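4.2 Pouring trials

The Pruvwood kit was evaluated over 449 pours between beakers, using the stock gripper and the default grasp settings. Setup took 3 hours, most of it spent on calibration. Figure 5 shows a dark beaker held tilted by the gripper, with a clear glass beaker standing upright on the black cloth. The vendor, Villness, lists the kit at $1,095 – arm not included.

Figure 5. Pouring task with two beakers.

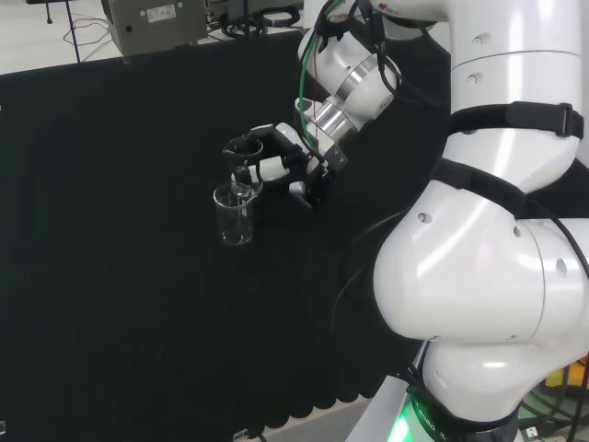
Hrnčiar replied that default grasp settings understate the kit and asked that tuned results be reported as well.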